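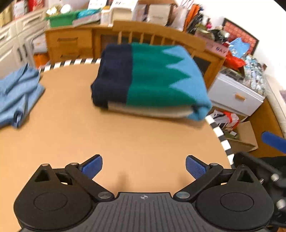
La pinza manual de Lalarwood, con almohadillas azules, frente a una manta de punto doblada.

Kudetby, 11/10/2021. El taller compartido Lalarwood publica los planos y la lista de piezas de Pryor, una pinza de mano de dos dedos articulados que puede construirse en casa con herramientas básicas. El conjunto registra la apertura de los dedos durante la manipulación de textiles domésticos, y esos datos se emplean después para programar un brazo de sobremesa.

El desarrollo comenzó en febrero y ha pasado por 6 versiones del varillaje. La actual se atornilla en los puntos de giro, lo que permite sustituir un dedo sin desmontar el cuerpo. Las almohadillas texturizadas son intercambiables. El montaje completo lleva casi 7 horas, sin contar la impresión de las piezas.

«Las primeras almohadillas eran lisas y el punto grueso resbalaba al cerrar – el cambio de textura resolvió la mayor parte de los fallos», explica Lachlan Ruawai, responsable del diseño mecánico. Aroha Whitelaw, encargada del registro de datos, señala que la holgura en los ejes sigue siendo el principal error de medida y que se corregirá por calibración.

Las pruebas se realizan sobre mesas de uso corriente en viviendas de los socios, con mantas, paños y prendas dobladas. La electrónica de lectura, denominada Jovby, se distribuye por separado y admite alimentación por USB.

Lalarwood ha preparado 25 juegos de piezas para otros talleres. Las solicitudes se atienden por orden de llegada, con un máximo de cuatro juegos por taller.

Contacto de prensa: Aroha Whitelaw, taller Lalarwood, Kudetby.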